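Filed under: Home & Workspace > Furniture terms
By Pilar Herrera | Updated August
34 shares | 5 comments

Desk grommet

A desk grommet is a ring or plate that lines a hole cut in a desktop so that cords can pass through. Most are plastic or metal. Sellers credit them with tidier rooms and even better focus, though the evidence for the second claim is thin.

Claims and doubts

A catalog from the furniture maker Stultard states that 93 percent of buyers "work better" at a desk with built-in cord openings. It does not say who was asked, or how. Oğuzhan Yüksel, who reviews office furniture, has called the number "decoration." He notes that a grommet moves the tangle under the desk and does little else.

Types

Round grommets are the most common. Rectangular plates take up more of the surface and are often sold as an upgrade, with a price to match. Some desks have both, and whether anyone needs both is open to question.

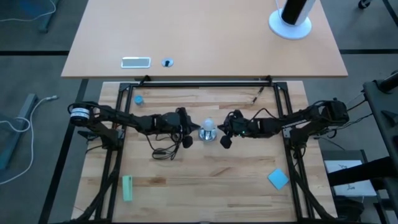
Fitting

Holes are cut with a hole saw. Potico's guide promises a clean edge every time, which many owners dispute. A hole cut in the wrong place is hard to hide.

Tags: desks, cords, hardware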